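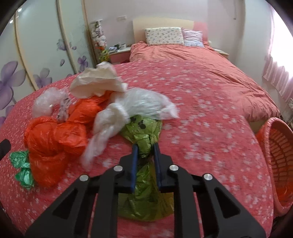 Trisar Ceiling Clothes Airer

Home > Laundry > Airers > Trisar

£111 including VAT
In stock at Flollesstead
Finish: black or cream
Cord: natural or grey

The Trisar is a pulley airer for kitchens, utility rooms, landings and anywhere else with a reasonable ceiling height. You lower it, load it, pull it up and leave it there. It uses the warm air at the top of the room, which in most houses is doing very little, and it keeps wet washing off the backs of chairs.

It is our standard airer and the one most people should start with. If your room is narrow or has a low ceiling, look at the Trirach first (details further down).

What it is made of

The two end racks are cast iron, powder coated in black or cream. The rails are pine, sanded and left bare. We used to varnish them, but varnish goes sticky with years of damp washing and we were sending out a lot of replacement rails. Bare pine darkens a bit and that is all that happens to it.

The pulleys are cast iron with brass wheels. One is a single and one is a double, and they go up in a certain order, so please read the fitting notes before you get the drill out.

The cleat is the hook on the wall that the cord ties off to. It comes in the same finish as the racks.

In the box

Two end racks
Four pine rails
One single pulley
One double pulley
11 metres of cord
Wall cleat
Screws for wooden joists and for the cleat
Fitting sheet

Wall plugs are not included. The right sort depends on the wall, and the ones we used to put in went straight in the bin in most houses.

Choosing a length

The shortest rail we cut is 700 mm. It will take a fair load of small things but you will need to fold sheets and large towels. From there the rails go up in steps, and you pick the length from the menu when you order. The price at the top of the page is for the shortest length. Longer rails cost more to send as well as more to buy, and the basket works this out before you pay.

As a rule, go for the longest rails the room will take with a hand's width clear at each end. People who ring us to change their order are nearly always changing to something longer.

If you want an odd length to fit between a beam and a chimney breast, write it in the notes box on the order form. There is a small charge for cutting and cut rails can't be returned.

Where to put it

The best place is over a bath, a stairwell or a bit of floor that doesn't mind a drip. A washing machine with a decent spin won't leave things dripping, but hand-washed jumpers will.

Keep it well clear of an open fire, and do not hang it directly over a hob. Warm air near a boiler or a range is useful. Steam and cooking fat are not, and your shirts will smell of onions.

Check which way the joists run. Both pulleys have to be screwed into solid timber. If the joists run the wrong way for where you want the airer, fix a batten across them and screw the pulleys to the batten. It can be painted to match the ceiling and after a week you stop noticing it.

Plasterboard by itself will not hold this airer, whatever it says on the packet of fixings.

Fitting notes

1. Find the joists and mark them in pencil.
2. Decide which wall the cleat is going on. The double pulley goes on the side nearest that wall.
3. Drill pilot holes and screw up both pulleys.
4. Fix the cleat at a height everyone who does the washing can reach, and out of reach of small children.
5. Slide the rails through the end racks. They should be a snug push. If one is tight, rub the end with a dry bar of soap.
6. Thread the cord as shown on the sheet, tie it to both racks and raise the airer a little way to see if it hangs level.
7. Adjust the knots until it does, then trim the cord. Leave yourself more than you think you need.

It takes one person most of an hour if the joists are easy to find. A second person is handy for step six.

Loading it

Start with the heaviest things in the middle and work outwards, putting the same sort of weight on both ends. If you fill one end first it will tip and everything slides off on to the floor. Shirts can go on hangers hooked over the outer rails, which saves a good part of the ironing.

Duvet covers are best folded lengthways and hung over two rails so there is a gap for the air. Turn them halfway through. Bath mats take ages on any airer and this one is no different.

Lower it with both hands on the cord. Wrap the cord round the cleat in a figure of eight when you have finished, every time. The pulleys have no lock.

Looking after it

Wipe the rails with a damp cloth now and then. If they get rough, a light sanding sorts them out. The cord should be looked over once a year and changed when it starts to go furry where it runs over the wheels - in a busy house that might be every few years. A drop of oil on the wheels stops the squeak. Put a sheet down first.

The coating on the racks can chip if it is knocked. Touch-up paint is listed under Spares.

The Trirach

The Trirach is the smaller airer in the range. It has three rails in place of four and the racks are shallower, so it sits closer to the ceiling. It uses the same pulleys, cord and cleat as the Trisar and all the spares fit both. We suggest it for box rooms, boats and the space above a downstairs loo. It will not take a full family wash.

Spares

Rails, sold singly, any length we make
Cord, natural or grey
Pulleys, single and double
Cleat, black or cream
Touch-up paint, black or cream
Ceiling batten, primed

Spares are kept for every airer we have sold under the Gebreyes name. If yours is an older one with the square-ended racks, tell us when you order, as the rails are slightly thicker.

Delivery and returns

Racks and fittings go in one box and the rails in a long tube, and they don't always turn up on the same day. Please wait a day before ringing about the missing one.

You can send an airer back unused for a refund. You pay the return postage unless something is wrong with it. Orders over £200 go free of charge to mainland addresses.

Updated Apr 3, 2020: the shop in Flollesstead is shut to callers for now. Orders are still being packed and sent, a little slower than normal. The cream racks that were out of stock in February are back.

Customer comments

"Put up over the stairs in our old terrace. Took longer than it says because our joists are not where you would expect joists to be. Very pleased with it and the hall is clear for the first time in years. I would have liked a longer cord as our ceiling is high, but they sent me some extra at cost." - Reet Zariņš

"Good solid thing. One rail arrived with a split and was replaced. Four stars as the fitting sheet is printed very small."

"Bought the cream one. It is more of a yellow than I expected but it looks fine against the wall."

"Do get the longer rails. I didn't and I have just ordered them."

Questions we are asked

Will it hold wet coats? Yes, a couple, if they are spread out.

Can it go on a sloping ceiling? It can, as long as both pulleys are at the same height and the airer can hang free of the slope.

Can I have it in white? Not at present.

Do you fit them? No. Any joiner or handyman can do it from the sheet, and we are happy to speak to them on the phone if they get stuck on the threading.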